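I started playing club tennis again in August, after four years of telling people my knee was the problem. The knee is fine. I was just out of the habit.

Our club at Trurnon has four hard courts and a clubhouse with a kettle. Ngozi Jibrin runs the Tuesday-level ladder, as we call the lowest one, and she put me straight in against Salamatu Onuoha, who beat me 6–1, 6–2.
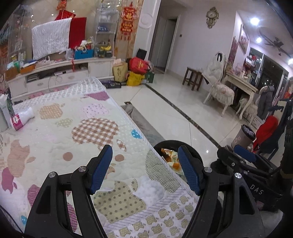 My serve was the worst of it. I was tossing the ball too far behind my head, so Suleiman Ojo told me to hit 100 second serves before each match and forget the first serve for a while. It's dull work – you need a full hopper and some patience – but I lost fewer games on double faults by the end of the season.

The away match at Avholm was the one I enjoyed most. Fatima Akinola and I played doubles on a court with a slope toward the net post, and we lost the third set in a tiebreak. 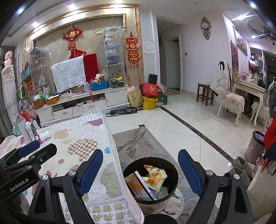
Page last changed: Jun 26, 2025

I've restrung my old racquet a bit looser and my elbow feels better for it. Jummai Mohammed is organizing the mixed doubles next, and I've put my name down. Still need a partner who likes playing the backhand side.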